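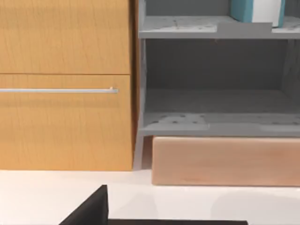

The lower drawer, with its long silver handle.

January, ten past six in the morning

Drops at six, drops at ten, drops at two, drops at six again, and a fifth lot at bedtime which I am supposed to be awake for. I have had the new lens for 12 days. The old one came out in less time than it takes me to find my keys, and I was awake for all of it, listening to the surgeon and the nurse discuss somebody's conservatory.

The colour business is real. Everyone at the clinic warned me and I nodded as you do. I shut the left eye and the kitchen wall is white. I shut the right and it is the colour of weak tea. I painted that wall myself four years ago and remember arguing with the man in the shop that his white was too blue. I owe him an apology, though he was rude about it.

The price of seeing better is seeing the skirting boards. Also my own neck, in the bathroom mirror, at a range I had not been asked about.

Rang the clinic at Vancombe yesterday to move the two-week check. Was told I was number 2 in the queue and stayed number 2 through an entire boiled egg. Then Khrystyna Karpenko came on, who did all my measurements before the operation, and she went through the list: any pain, any flashes, any curtain coming across. No, no, and no. Gritty? Yes, gritty. As if I had been to the beach and brought some home under the lid. She said gritty was fine and would go on being fine for a while yet. I asked if I could garden. She asked what sort of gardening. I said mostly looking at it. She said I could do that.

She also wanted to know if I was still wearing the plastic shield at night. I am. I tape it on at ten and by morning it is stuck to the pillow, or once, to Miah, who walked about with it on her back until lunch. She is a cat of some dignity and has not forgiven me.

Reading is a muddle. The old glasses are wrong for the new eye and the new eye is wrong for anything nearer than my elbow. I can't be tested for proper ones until it has settled, so I bought a pair off the rack at the chemist and now look like someone who is about to refuse you planning permission. I did the crossword in them and got all but three. One of the three was IRIS.

Worked out that five lots of drops a day for four weeks is 140, and at least one in three goes down my cheek. It runs along the side of the nose and you can taste it at the back of the throat afterwards, a sort of bitter penny. The leaflet lists this under things not to worry about. The leaflet runs to 12 pages and is printed in type that only a person with no need of the leaflet could read.

Left eye goes on the list in the spring, they think. I find I am in less of a hurry than I was. I have got rather used to having a tea-coloured side to retreat to when the bathroom mirror gets too much.

Rain since five. I can see each drop on the window with the right one. Back to bed until ten.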